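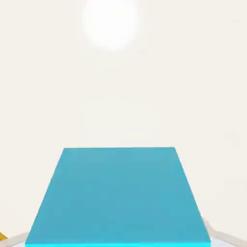
Why does a town of modest size keep its own public swimming pool?

Stoltbridge has kept its pool for the lessons. Every child in the district's elementary schools is offered a course in the water before leaving fifth grade, and there is no other pool within an easy bus ride.

The Stoltbridge Municipal Baths opened with a single tank and a row of changing stalls. The building has since been enlarged twice, first toward Ponce Street and later over the old coal yard. Last year the lesson program enrolled 1,110 children, and the building recorded nearly 3,000 visits in its busiest month, which was October, when the outdoor lake at Brimonico had closed and the school courses had begun.

Graziella Longo has directed the baths for 21 years. Under her management the early session was moved to 5:45 a.m. to suit hospital staff coming off the night shift, and the evening hours were divided between the swim club and the general public. The division remains a matter of some discussion. Club families have asked for two more lanes, while older residents have asked that the shallow end be left alone after supper.

"Both groups are right about what they need," Longo said. "The water is the same size it was before they asked."

The larger question concerns the roof. An engineering review by the firm of Lekus found that the timbers above the deep end have taken up moisture over many winters and should be replaced within four years. The town has set aside money for the first stage, which covers the east half and new air ducts. The second stage has no funding at present. A petition in support of the full repair gathered 2,810 signatures and was delivered to the town hall in a shoe box.

During the first stage the baths will close for nine weeks. School lessons will be held in the spring instead, and season passes will be extended by the same period. The early session will be the first to return, with the club following one week later.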